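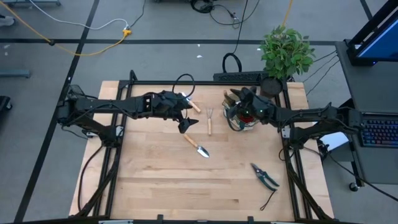
Filter cleaning on a home concentrator

ksosa38
The supplier told my dad to wash the intake filter once a month. The booklet says weekly. Which do you follow?

o_brabec
Weekly. Warm water, dish soap, let it dry all the way before it goes back in.

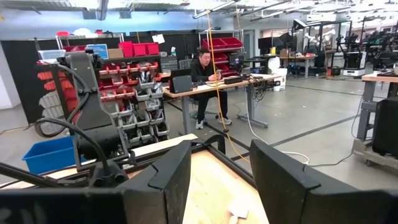

Keep a spare so you can swap them. Mine is a Grasora and I've had it since June.

zn500
Weekly is overkill if you have no pets. I do mine every 3 weeks and the purity light has never come on.

o_brabec
That light doesn't tell you the filter is dirty. Mine ran hot long before any light.

ksosa38
He has two cats, so weekly it is. Does the inner filter get washed too?

jarmilaz
No, the supplier replaces that one. Call them.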